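Arbeitstisch Borkosby, hellgrau glänzend
Hersteller: Flurketo
Artikelnummer: 600-182-92

Der Borkosby ist ein rechteckiger Tisch für Werkräume, Besprechungszimmer und Gemeinschaftsbüros. Er wird einzeln verkauft und lässt sich mit weiteren Tischen der Serie zu einer größeren Fläche zusammenstellen. Die Kanten sind gerade, ohne Überstand, und schließen direkt aneinander an.

Maße der Platte: 182 × 92 cm
Farbe: Hellgrau, glänzend
Preis: 600 Euro je Tisch
Garantie: zwei Jahre 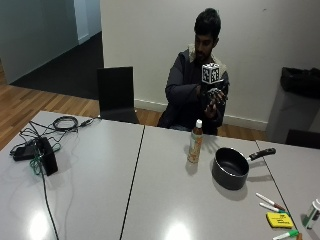
Die meisten Kunden bestellen den Borkosby zu zweit oder zu dritt und stellen die Tische dauerhaft zusammen. Verbinder liegen jeder Lieferung bei und werden von unten eingesetzt, Werkzeug braucht man dafür nicht. Bei drei Tischen nebeneinander bleiben zwischen den hellgrauen Platten schmale dunkle Fugen. Die glänzende Oberfläche spiegelt Deckenlicht, direkt unter der Lampe entstehen helle Flecken. Wer viel am Bildschirm arbeitet oder Kleinteile sortiert, nimmt besser die matte Ausführung (gleicher Preis, Lieferzeit etwas länger). Stühle mit hoher, gerader Lehne lassen sich bis dicht an die Tischkante schieben.

Aufbau

Die Beine werden lose geliefert und angeschraubt. Zu zweit ist ein Tisch schnell aufgestellt. Bitte die Platte zum Montieren auf eine Decke legen und die Höhe erst ausgleichen, wenn alle Tische am endgültigen Platz stehen – auf Dielenböden gibt es oft kleine Unterschiede. Danach die Verbinder schließen.

Gebrauch und Pflege

Für den Alltag genügt ein feuchtes Tuch mit etwas Spülmittel. Scheuermilch und raue Schwämme machen die Fläche stumpf. Glas, Keramik und Metall bitte anheben und nicht über die Platte ziehen, besonders wenn der Boden des Gefäßes unglasiert ist.

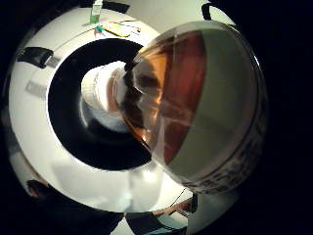
Unter heiße Kannen und Töpfe gehört ein Untersetzer. Flecken von Kaffee oder Filzstift gehen meist mit Glasreiniger weg, wenn man sie am selben Tag behandelt. In den Fugen sammelt sich mit der Zeit Staub, dafür die Verbinder lösen und die Tische kurz auseinanderziehen.

Zubehör

Kabelwanne Skisham, wird unter der Platte verschraubt
Rollensatz Brophy, feststellbar
Ersatzverbinder, Paar

Fragen zu Sondermaßen und Mengen ab zehn Tischen beantwortet Birgit Frerichs, vormittags ab 9 Uhr. Bestellungen für den Februar werden noch angenommen.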